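The Wool Years

Carnorside used to have a mill. Now it has a parking lot, a vape store and, on the second floor over the vape store, the last people in the county who know how to wash a sweater.

I went up there in the rain. Wrong shoes. Vesna Lazarević had the kettle on already and was halfway through a sentence when I came in, something about shampoo. She is 71, ran the finishing room at Nikolovski until it closed, and she talks like someone with a bus to catch.

"People kill them," she said. Sweaters, she meant. "They buy a good one, they wear it two times, they kill it."

The mill opened in 1807. Spun first, then spun and wove, then knit, then nothing. At its busiest it had 163 frames going on three floors and you could hear it from the river. The building was brick, ugly, cold. Everybody I met misses it. 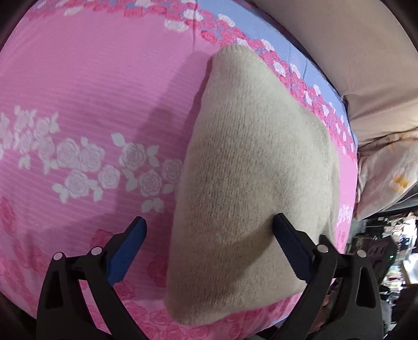
What they miss is hard to pin down. Not the wages. Emiliano Durán started there at 15 sweeping lint, and he remembers his first pay envelope mostly for how fast his mother took it off him. He remembers the lint too. In your ears, in your lunch. He went up from sweeping to mending, which was a promotion, and sat at a sloped table under a north window with a needle for the better part of thirty years, looking for dropped stitches.

He can still find them. He took the cuff of my cardigan while I was asking him something else, turned it over, made a face.

"Store bought?"

Gift, I said.

"Hm."

He and Vesna and a couple of others started the repair room after the closing. No sign at first. People brought things in grocery bags: a fishing sweater eaten by moths, a christening shawl, a kids hockey sock once, which they fixed. There's a sign now, hand painted, and a price list that Vesna ignores. Elbows cost what she thinks you can pay. Moth holes she does while you wait, if you don't talk too much.

I talked too much. But I did get the washing lecture, and here it is more or less as I wrote it down, standing up, with tea.

Cool water, same temperature all the way through. It's the jump that does it, warm wash and cold rinse, and the agitation. Leave it alone in there. Twenty minutes and don't poke. Lift it with both hands from underneath like a sleeping cat. Roll it in a towel, lean on the towel. Then flat, somewhere out of the sun, and pull it to shape while it's damp. Never the hanger. She said the hanger part three times and the third time she was looking at Emiliano.

Folding, there is a whole school of thought. Sleeves back, bottom third up, top third over. Move the crease every month or so or it becomes permanant. Cedar is fine but cedar won't save a dirty sweater. "The moth wants your soup," Vesna said. She meant the stains.

Thảo Hà is the young one. Thirty-four. She came in with her grandmother's cardigan, sat down to wait and sort of never left. By day she does payroll for a lumber outfit called Protwood, out on the county road, and four evenings a week she is up here learning to graft a toe. She has been keeping notes. Two fat binders, with swatches stapled in, plus hours of Vesna on tape.

"She contradicts herself constantly," Thảo told me, low, while Vesna was on the phone. "I just write down both."

It's the binders that got other people interested. A historical society over in Proltdale wants copies. There was talk of a grant, then there wasn't, then there was again. Thảo has applied for it and says she'll hear in June. If it comes through they can fix the heat. If not, coats.

I asked whether there's a living in it, mending. Long pause. Emiliano laughed first. There isn't, not yet. But the work keeps coming. A good wool sweater costs more than it used to and a lot of what's cheap is plastic, and folks who own one decent thing want to hang on to it. They get parcels from out of state now. One came with no note at all, just a vest and forty dollars.

Fleece they'll take, grudgingly. Vesna won't touch it. Thảo does the blankets and the zip jackets, on a machine by the door, and has opinions on how to keep the pile from going flat and crunchy. Low heat or no heat. No softener, ever. Wash it inside out and apart from the towels, shake it hard, then brush it with a pet brush while there's still a little damp in it. She did one for me in about the time it took Vesna to say it was a waste of a good table.

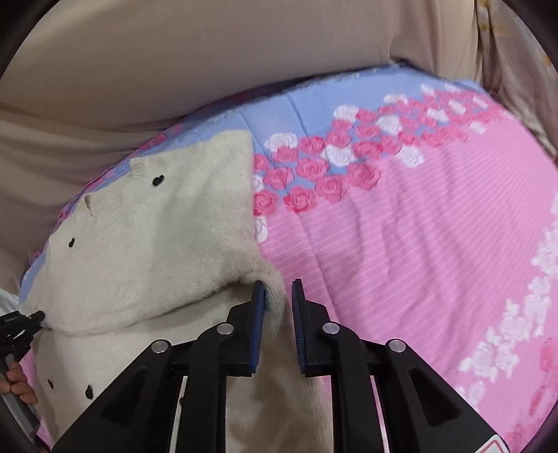
Cream fleece on a rose-patterned bedspread. A folded edge is the place to check the pile first.

Blagoje Perić, who drove the mill's delivery truck, comes by around four to sit. He doesn't mend. He brings poppy seed rolls and reads the obituaries out loud, and if it's somebody from the mill they all stop and work out which floor. Spinning, second floor, the one with the laugh. No, that was her sister. It goes on a while. Then the needles start up again.

I left my cardigan. Hadn't planned to. Emiliano had already put a pin in the cuff and Vesna had written my name on a ticket, spelled wrong. Come back in a couple weeks, she said, and bring the other ones, she knows theres other ones.

The repair room is upstairs on the river side of the old mill lot, Carnorside. Evenings are best. Knock hard.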